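Usano 양팔 원격조작 데모 데이터 (Flarneo 작업대)

README, 급하게 씀. 틀린 데 있으면 고쳐서 올려주세요.

개요

팔 두 대로 하는 탁상 작업을 사람이 원격으로 시연해서 모은 데이터. 리더 암 두 대를 손으로 잡고 움직이면 작업대 쪽 팔로워가 그대로 따라감. 모방학습용. 강화학습 쪽으로 쓰려면 보상 라벨이 없으니 직접 붙여야 함.

수집 소프트웨어는 Halo, 포맷 변환은 Dixit 스크립트. 둘 다 사내 저장소에 있음. 버전은 meta.json에 적혀 있는데 초반 세션 몇 개는 빠져 있다.

뭐가 들어있나

- 팔 두 대의 관절 각도, 그리퍼 개폐값
- 리더 쪽 관절 각도 (명령값으로 사용)
- 손목 카메라 영상, 양쪽 다
- 위에서 내려다보는 고정 카메라 영상
- 에피소드별 작업 문장 (한국어, 영어)
- 성공/실패/중단 라벨

힘 센서 없음. 그리퍼 전류값은 기록은 되는데 보정 안 했음. 쓰지 마세요.

제어 주기는 50Hz, 영상은 30fps. 시간축은 Halo가 찍은 타임스탬프 기준으로 맞추면 됨. 프레임 번호로 맞추면 긴 에피소드에서 뒤로 갈수록 밀립니다.

작업 종류

건네기, 세우기, 접기, 꽂기. 폴더 이름은 영어로 handover, stand, fold, insert. 제일 많은 건 handover.

handover는 한쪽 팔이 물건을 잡고 반대쪽 팔이 다른 끝을 잡은 다음 먼저 잡은 쪽이 놓는 것까지. 얇은 물건이 어렵다. 손목 카메라에서는 옆날만 보일 때가 많아서 조작자가 깊이를 못 잡음. 그래서 이 구간 속도가 들쭉날쭉함. 필터링하지 말고 그대로 두는 걸 권장. 느린 구간을 잘라내면 정책이 너무 빨리 손을 놓는다. 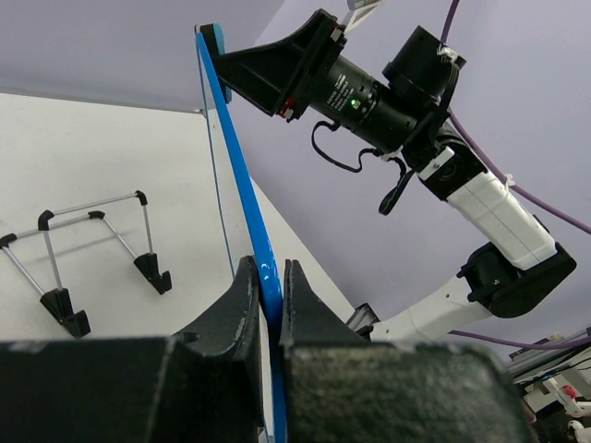
시연 방법

1. 리더 암을 홈 자세에 놓고 Halo 실행. 팔로워가 홈으로 올 때까지 작업대에 손 넣지 말 것.
2. 작업 문장 확인. 화면에 뜬 문장이랑 실제로 할 작업이 다르면 시작하지 말고 넘기기.
3. 페달 밟으면 녹화 시작. 한 박자 쉬고 움직이기. 시작하자마자 움직이면 첫 프레임이 날아감.
4. 양팔이 같은 물건을 잡고 있을 때는 서로 당기지 말 것. 얇은 판은 휘고 모터 온도가 금방 올라감.
5. 놓는 쪽 그리퍼는 끝까지 열고 나서 뒤로 뺀다. 덜 열고 빼면 물건이 따라옴.
6. 끝나면 다시 페달. 라벨 바로 입력. 나중에 몰아서 넣으면 꼭 틀립니다.

떨어뜨렸을 때: 작업대 위면 다시 집어서 계속해도 됨, 라벨은 성공 + retry 태그. 바닥이면 중단.

라벨 기준

성공: 물건이 목표 상태에 있고 양쪽 그리퍼가 다 떨어져 있음.
실패: 제한시간 초과 또는 물건이 목표에서 벗어난 채로 종료. 제한시간은 63초.
중단: 비상정지, 통신 끊김, 바닥에 떨어짐, 조작자 실수로 페달 밟음.

중단 에피소드도 지우지 않고 같이 넣어둠. 기본 로더는 건너뛰게 되어 있고 include_aborted 옵션 켜면 읽힘.

분할

train / val 두 개만. 세션 단위로 나눴고 같은 세션이 양쪽에 걸치지 않음. 세션은 전부 69개. 테스트셋 따로 없음, 실제 로봇에서 돌려보는 걸로 대신함.

폴더 구조

작업 이름 / 세션 번호 / 에피소드 번호 순서. 에피소드 폴더 안에 states, actions, 영상 파일, label.json. actions가 리더 값이고 states가 팔로워 값. 헷갈려서 거꾸로 넣고 학습한 사람이 이미 두 명 있음.

알려진 문제

- 손목 카메라 노출이 자동이라 반사되는 물건이 가까이 오면 밝기가 확 바뀜. 10월 이후 세션은 노출 고정.
- 가까운 쪽 손가락은 촛점이 안 맞는 경우 많음. 렌즈 문제 아니고 거리 때문.
- insert 일부 세션에서 왼팔 그리퍼 값이 0 아래로 내려감. 영점 안 잡고 시작한 것. 로더에서 0으로 자르면 됨.
- 한국어 작업 문장에 오타 좀 있음. 영어 쪽은 한번 검수했음.
- 작업대 주변 정리 상태가 세션마다 다름. 배경 바뀌는 거에 민감한 모델이면 크롭 권장. 크롭 예시는 Dixit의 configs 폴더 참고.
- 조작자마다 손버릇이 꽤 다름. operator_id로 구분 가능하고 이름은 안 들어 있음.

빠르게 써보기

Dixit 설치하고 convert 돌리면 학습용 포맷으로 나옴. 처음이면 handover 세션 하나만 먼저 변환해서 재생해 보세요. 양팔 움직임이 영상이랑 맞으면 나머지 돌리기. 안 맞으면 좌우 매핑부터 확인. 설정 파일에서 left/right가 바뀌어 있는 경우가 대부분임.

전체 변환은 디스크를 꽤 먹음. 임시 폴더를 따로 잡아주는 게 좋고 중간에 끊겨도 resume 옵션으로 이어서 됨.

라이선스, 문의

Flarneo 내부 및 공동연구 기관 한정. 외부 공개는 아직 협의중이라 재배포하지 마세요. 영상 일부를 발표자료에 쓰는 건 괜찮은데 출처에 Usano라고 적어주세요.

질문은 저장소 이슈로. 에피소드 경로를 같이 적어주면 빨리 봅니다. 경로 없이 "재생이 이상해요"만 오면 확인을 못 함.

할 일

- fold 영어 문장 통일
- 초반 세션 meta.json 버전 채우기
- 전류값 보정 (할지 말지 미정)
- insert 영점 문제 원본에서 고칠지 로더에서만 처리할지 정하기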